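Last updated: Thu 8 May

Filed under: Reviews / Simulation & planning tools

Bakik planner 2, two weeks in

Quick one as I'm meant to be packing. Bakik is the motion planner from Rirnora – plugs into your sim, plans the grasp, replays it. Install was painless. Docs less so, half the links go to the old version.

Ran 3000 cube pick-ups with it. Planning is fast, and the log viewer is lovely. Scrub back and forth, click any step, get the camera view next to the joint values. Best bit of the whole thing.
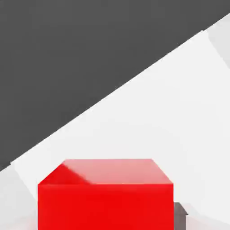

Does it need a graphics card?

Only for rendering. The planner itself runs on the processor, and my old desktop at Gredstead coped fine with the camera views switched off.

Gripes. Collision margins reset evrey time you reload a project. Error 3905 means "no path found" and also "file missing", take your pick. Retry limit stuck at 800, can't change it from the menu – you have to edit the config by hand.

Against Barajas: quicker, nicer to look at, worse at cluttered bins. I'd still keep Bakik for teh viewer. Fix for the margins is promised in August.

We use cookies to remember your settings. Accept / Manage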